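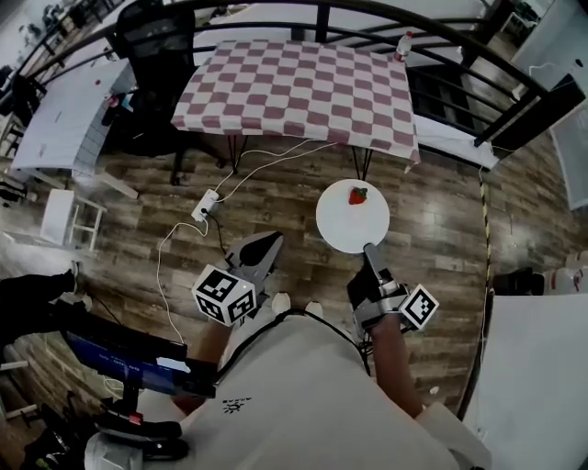 Foro de Profesionales de Pediatría Hospitalaria
Sección: Antibioterapia y uso racional

Tema: Duración del tratamiento oral en la neumonía adquirida en la comunidad

c_vaduva
Estimados compañeros:
Nuestro servicio revisa el protocolo de neumonía no complicada en mayores de seis meses. El texto vigente, aprobado en septiembre, fija siete días de amoxicilina oral. La propuesta reduce la pauta a cinco, siempre que el paciente lleve 24 horas afebril y presente buen estado general. Agradecería conocer la práctica de otros centros.
Costel Văduva

hlahlou_ped
En nuestro hospital la pauta de cinco días se aplica desde hace dos años. Revisamos 389 episodios tratados de forma ambulatoria y los reingresos no aumentaron respecto al periodo anterior. Quedan excluidos los pacientes con derrame, inmunodeficiencia o cardiopatía de base.

Bucur.P
Con el debido respeto, una revisión retrospectiva de un solo centro no me parece base suficiente para modificar un protocolo. ¿Cómo se confirmó el diagnóstico? Si buena parte de los casos eran víricos, cualquier duración habría dado el mismo resultado.

hlahlou_ped
La objeción es pertinente. Se exigió radiografía con consolidación; 38 episodios se descartaron por lectura dudosa. No disponemos de confirmación microbiológica en la mayoría, como ocurre en casi todas las series ambulatorias.

j.awad
Desde Farmacia añado una cuestión práctica: la hoja que recibe la familia debe indicar la fecha de la última dosis, no solo el número de días. Hemos atendido consultas de padres que prolongaban el tratamiento hasta terminar el frasco.

Bucur.P
De acuerdo con lo anterior. Mantengo la reserva en menores de dos años — en ese grupo seguiré indicando siete días hasta disponer de mejores datos.

c_vaduva
Gracias a todos. Trasladaré al servicio la pauta de cinco días con las exclusiones citadas y dejaré constancia de la discrepancia sobre los menores de dos años. Incorporaremos también la fecha de la última dosis en el informe de alta.

T. Marinescu (moderación)
Se recuerda que las opiniones expresadas no sustituyen a los protocolos de cada centro. El hilo permanece abierto.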